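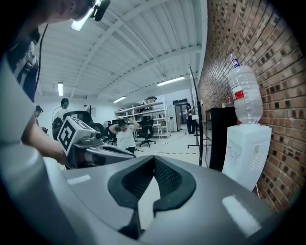 The big room, looking toward the back wall

glenys_ellis
OK so we have this long room with a white floor, and the white metal shelving in the middle has turned into a dumping ground. Boxes, equipment, little bits of everything, and now a pile on the top shelf too. I want to swap it for closed cabinets. Found a Listow one for 394. Worth it?

viorica.r
Don't! Closed doors just hide the mess. We did that in August and I still can't find the label maker. Clear the top shelf first and see how it feels.

SaftaRusu
Disagree with Viorica, sorry. Open shelves collect dust and everybody parks stuff on them "for a minute." I got two Bellik cabinets, 178 each, and I'd buy them again tomorrow.

roxana_n
Is the tall white thing by the doorway a fridge or a cabinet? If it's a cabinet you could start there for free.

viorica.r
What Roxana said. Also those black office chairs need a home, they drift.

glenys_ellis
Ha, they do drift. Fine - top shelf gets cleared this afternoon, and I'll measure for the Belliks anyway. Safta, how deep are yours?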